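Bench Work, Marville: Household and Shop-Floor Chores

Gallery 4 — Holding and Placing

The Marville pages collect views of ordinary chores as they are attempted with two-finger grippers. The question behind the series is a narrow one: which jobs around a house or a small shop can a machine take over now, and which still need a hand. Plomov keeps the task list and Cikbridge scores the attempts. The current list runs to 61 chores, from stacking cups to sorting fasteners. Small wooden parts come up on it more often than anything else, in the kitchen section as well as the shop section.

Scoring is plain. An attempt passes if the object ends up where the task card says, the right way up, with no help after the first contact. A dropped part fails. A part set down crooked also fails, even when a person would nudge it straight and carry on. In the October round 606 attempts were logged and 569 were scored; the rest were thrown out for incomplete records.
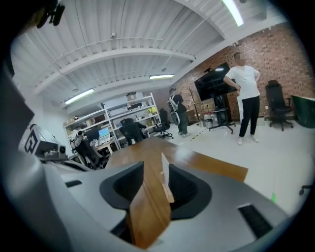
Grip is the part of the problem closest to being solved. Flat, rigid objects with parallel sides give a two-finger tool very little trouble, and soft pads forgive a few millimeters of error in the approach. A wooden block held upright between cup-shaped rubber pads, with a long glossy tabletop ahead of it, is near the easy end of the list. The thin, pale strip standing along one side of the block is the sort of feature that makes the same job harder — a planner that treats the part as a plain box can bring a finger down on it. Shiny table finishes add a second difficulty, as overhead lights reflect in them and depth estimates suffer.

Placing lags behind grip. Setting a block down square to a table edge calls for a sense of when contact begins, and most low-cost fingers report only position and motor current. The Ó Briain card set covers this with 2 placement grades, loose and square. Loose placement is good enough for clearing a table. Square placement is what a shop needs before the next operation, and it remains the weaker grade for every rigid part on the list.

Cloth, bags and anything with a lid are scored on separate cards and appear in Gallery 5.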